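Notebook, April, Flundena picking kit on trial, second week 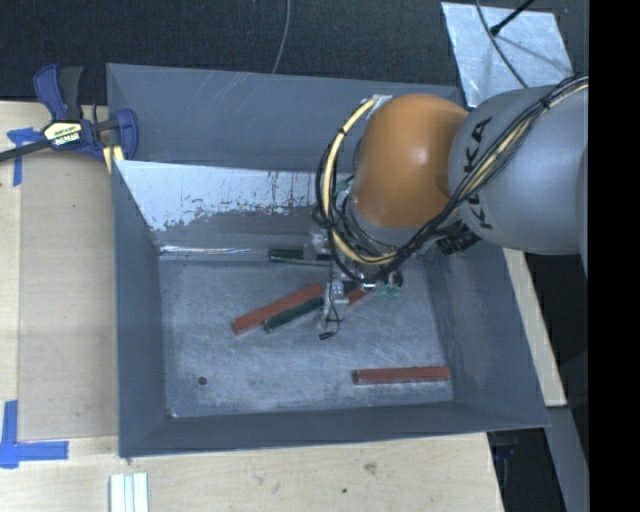
KUKA arm over the grey bin, bars on the floor, IRWIN clamp on the back left corner.

OK so, second week with the Flundena kit and I finally have enough notes to be worth typing up. For anyone picking this up cold: we have it on loan from Heitmann (they're the reseller, Flundena only ships through resellers), it's the bin picking package with the gripper, the hose and cable dress pack and the software license, and we owe Fenley an opinion on whether to buy it for the bar stock job. The arm is ours, everything hung off the end of it is theirs.

Started at 8:15. Homing fine, vision calibration fine on the second go. The first go I had left the overhead lights at half and the software sulked. It doesn't tell you it's the lights, by the way, it says "pose residual high," which I looked up in the manual and the manual says "see pose residual." Great. I've put that one on the list for Heitmann.

Bars today are the painted ones, greens and reds, mixed orientations. I like these for testing because they're long and narrow and they do everything you don't want: lie side by side, lean on each other, end up right next to a wall. The sloping walls on this bin help a lot with that last one. The straight-sided bin we used in the first week was miserable, every bar that rolled up against the side stayed there until I fished it out by hand.

Run 1, 113 attempts, default settings. No crashes, no protective stops. Misses were nearly all the same type: it goes for the end of a bar when it should go for the middle, gets a corner, and the bar swings and drops. You can hear it coming, there's this sort of tick and then a clang. I changed the grasp preference from "nearest" to "centroid" before run 2, and the clanging went way down. Why that isn't the default for long parts I don't know! The kit asks you for the part dimensions during setup, so it has the information.

Then the cables. I have opinions about the cables. The dress pack makes a big loop around the left side of the orange joint and comes back underneath, and on paper that gives the wrist all the slack it needs. In practice I spent the better part of an hour before lunch moving one tie. Too far up and the yellow hose goes stiff on deep reaches, too far down and the loop swings out and I start worrying about the bin rim. Where it is now seems OK. Please don't move the black tie near the top of the arc without telling me, I've written its position on the inside cover of this notebook.

Blue tape on the table is the bin position. If the bin gets bumped, line the corner back up with the tape and redo the clamp, then run the short calibration (not the long one, the long one takes forever and wipes the grasp settings, ask me how I know). I'd like proper locating pins if we end up keeping this. The clamp holds but it's a clamp.

Run 2, 432 attempts, left it going over lunch and into the afternoon. Much happier. A few things from the log:

Parallel bars touching along their length are still the weak spot. It sees them as one wide part, tries to plan for that, decides it can't and moves on to something else. Fine while there is something else. When those two are all that's left it just sits there replanning until it times out at 700 tries. There's a "nudge" behavior in the paid tier that is supposed to push parts apart. We don't have the paid tier. I've asked Heitmann for a temporary key.

Reds lying flat near the right wall: good, better than I expected. It comes in at an angle and takes them from the free side.

The bin floor is scratched to bits and I had assumed the reflections would upset the vision. Didn't see any sign of it in run 2. The shiny patch on the back wall is a different matter, twice it reported a part up there when there wasn't one. I masked that area in the software and it stopped. Masking is easy and nicely done, you draw on the live view and hit apply, credit where it's due.

Cycle time. The Flundena brochure makes a big song and dance about picks per hour and I was ready to be rude about it. Best stretch today was 635 an hour, with a well-spread bin and the speed override at full. With a messy bin it's a good deal less, and I wouldn't quote the best number to Fenley without the messy one next to it. I'll do a proper messy run tomorrow with the override where we'd keep it in production.

Compared with the Diltico demo we had over the winter: Diltico was faster to set up and the screens were prettier, but it couldn't deal with long parts at all and their gripper was much bulkier at the fingertips. For short stubby stuff I'd still look at Diltico. For bars I'm leaning toward this one. The slim finger gets down between things. I do worry about those thin wires next to it, they look like the first thing to snag, and a spare finger isn't in the quote. Someone should ask what one costs before we sign anything.

Price, since it'll come up: the quote covers the gripper, dress pack and base license for a year. Year two license is listed as "to be agreed," and I don't love that at all. Fenley will love it even less.

Still to do:
Messy run, override at production speed
Get the temporary key and try nudge on touching pairs
Ask about spare finger, price and lead time
Ask Heitmann to fix the "pose residual" page
Check the ties again after a full day, look for rubbing on the hose
Try the unpainted bars, I have a hunch the vision won't like them

Shut down at 5:40. Settings saved as "bars centroid masked," load that one and not the default if you want to play with it before I'm in.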